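3.2 Le mug comme contenant de bureau

Venons-en aux contenants détournés. Le corpus de Komthorpe compte 39 postes de travail et 137 objets d'écriture relevés hors trousse. Pas de pot à crayons fourni par l'employeur, ni à Komthorpe ni à Trerik. Les gens se débrouillent. Boîtes de conserve, verres, bocaux, et surtout des mugs. Beaucoup de mugs.

On appelle ici « contenant détourné » tout récipient de cuisine ou de table qui reçoit, au moment du relevé, au moins un objet d'écriture. Définition volontairement pauvre. Elle ne dit rien de l'intention : un feutre peut être rangé dans un mug, ou y être simplement tombé, ou attendre qu'on le reprenne. Kallio proposait de séparer les trois cas dès la grille d'observation. On a essayé, les codeurs n'étaient pas d'accord entre eux, on a laissé tomber. Le tri se fait après, à partir des entretiens.

Trois traits comptent pour la suite. La hauteur du bord, d'abord, parce qu'elle décide si l'objet dépasse ou non. Un stylo qui dépasse se voit de loin et se reprend sans regarder. Ensuite l'ouverture : large, l'objet se couche en diagonale contre la paroi ; étroite, il se redresse, mais on n'en met que quelques uns. Enfin l'anse. On l'avait négligée dans la première version de la grille et c'était une erreur. Elle sert à déplacer tout le lot d'un coup, d'un bureau à l'autre, et cet usage revient dans les entretiens bien plus souvent que prévu. « Je prends l'anse et j'emmène tout », dit une enquêtée de Trerik.

Le cas minimal est celui du mug à un seul objet (figure 1). Un feutre ou un stylo, en biais, rien de décoratif sur le mug. C'est aussi le plus ambigu des cas : avec un lot de dix stylos la fonction du récipient ne fait guère de doute, avec un seul, on peut encore hésiter entre rangement et dépôt provisoire.

Figure 1. Mug bleu clair sans décor, un feutre ou stylo sombre posé en diagonale à l'intérieur. 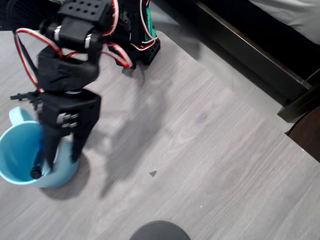 Sur les 39 postes, 12 présentent un contenant de ce type à objet unique. Ce n'est pas négligeable. Dans 9 de ces cas, l'entretien donne la même histoire ou presque : le récipient a d'abord servi à boire, puis on a cessé de s'en servir (un éclat, une tasse plus grande reçue en cadeau, le goût du thé qui reste), puis un stylo y a été mis un jour où il fallait dégager la surface devant soi. Le reste suit. Ou ne suit pas. Certains mugs gardent leur stylo unique pendant toute la période d'observation, sans qu'un deuxième vienne s'y ajouter.

Pourquoi certains se remplissent et d'autres pas ? Hypothèse de Vy Hoàng : la position sur la table. Un récipient placé au bord, côté main qui écrit, attire les objets. Placé au fond, derrière l'écran, il devient une réserve où l'on ne puise plus. Les données vont plutôt dans ce sens mais l'effectif est petit, et la latéralité n'a été notée qu'à Trerik (oubli de notre part à Komthorpe, voir 5.1). À reprendre.

Deuxième piste, la visibilité du contenu. Un objet sombre, court, dans un mug à bord haut, disparaît. On l'oublie. Plusieurs enquêtés rachètent ou redemandent des feutres alors qu'ils en ont un à portée de main. Thiện Đào a repris les notes de terrain sur ce point : les plaintes portent presque toujours sur les marqueurs, rarement sur les stylos bille. Question de longueur, sans doute. De capuchon aussi, les gens disent poser le marqueur tête en bas pour que l'encre descende, et dans ce sens là on ne lit plus la couleur de la pointe si l'autre bout est noir. Il faut alors le sortir pour savoir. Geste minuscule mais répété, et qui agace.

Reste la question du retour en cuisine. Un mug devenu pot à stylos peut-il redevenir un mug ? En principe oui. Dans les faits, très peu. Traces d'encre au fond, poussière, et une gêne que les enquêtés ont du mal à formuler. « Je pourrais le laver, mais bon. » Đức Đàm parle à ce propos de seuil domestique, terme repris de son travail sur les placards de Jeninano. Le mot nous paraît un peu fort. Mais le phénomène existe : passé quelques semaines, l'objet n'est plus réclamé par la cuisine commune, même quand la vaisselle manque, et il sort des inventaires. À Trerik on a vu l'étagère se vider lentement au profit des bureaux, jusqu'à un rachat en octobre.

Le mouvement inverse, du bureau vers l'évier, se produit lors des grands rangements. Là, tout est retourné sur la table, on essaye les stylos un par un sur un bout de papier, on jette les secs. Le mug vidé reste un moment sans statut. C'est à ce moment précis que la décision se prend, en général par quelqu'un d'autre que l'utilisateur habituel, et assez vite. Nos observations directes de cette phase sont peu nombreuses, deux séances à Komthorpe, une seule à Trerik, et on se gardera d'en tirer plus.

Un mot sur la couleur, puisque Russo nous l'a fait remarquer en relecture. Les mugs unis sont surreprésentés parmi les contenants détournés. Les mugs décorés, à prénom, à slogan, souvenirs de vacances, restent du côté de la boisson. Explication possible : un mug à prénom a un propriétaire, un mug uni est à qui le prend. Mais les stocks de départ ne sont pas connus et il se peut que l'unité de couleur reflète juste les achats groupés. Nous n'avons pas pu trancher. La grille révisée de décembre 2021 inclut désormais le décor, l'anse et la hauteur du bord, et c'est elle qui est utilisée pour les relevés de la section suivante, où l'on passe aux tiroirs.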